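Review: Faneo wrist-view policy, two months on

We took on the Faneo method in January because our old setup needed a fixed overhead camera and a calibration every morning. Faneo works from the wrist camera alone. You record demonstrations by hand, train overnight and run the result the next day. I have no link to the people who wrote it.

Installation took a day. The training code is tidy and the default settings are sensible. The part that handles camera timing is poorly explained, and we lost an afternoon to a delay of two video steps between picture and movement. Once that was fixed the arm stopped overshooting.

The claim in the paper is that the policy copes with changes of light and background if the demonstrations are varied enough. We tested this in an ordinary furnished room, with plain walls, soft shadows and wickerwork close to the gripper.
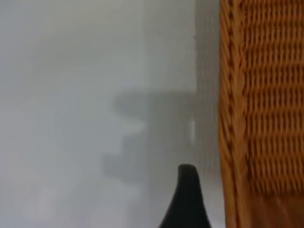
Ingvild Aasen thought the shadows would matter more than the weave, and said that her own runs with Faneo at Flakthorpe went wrong whenever the lamp was moved, until she added 18 demonstrations with the lamp in other places. After that she had no more trouble with it.

Our results point the same way. With every demonstration recorded under one lamp position, the policy managed 6 approaches out of 18 once we moved the lamp. With mixed lighting in the training set it managed 16. Woven surfaces gave us less bother than I expected, though the arm was slow near them and sometimes paused before closing.

There are weak points. Faneo keeps very little memory, so if the target leaves the wrist view the arm tends to drift. Clomemia, which we ran before, handles that better but needs the second camera. Training takes nearly 16 hours on our machine, and there is no way to resume a stopped run.

I would use it again for short reaching and grasping jobs. For anything where the arm has to turn away and come back, I would stay with Clomemia for now. Joar Haugland is trying both on drawers next, and I will add his numbers when he has them.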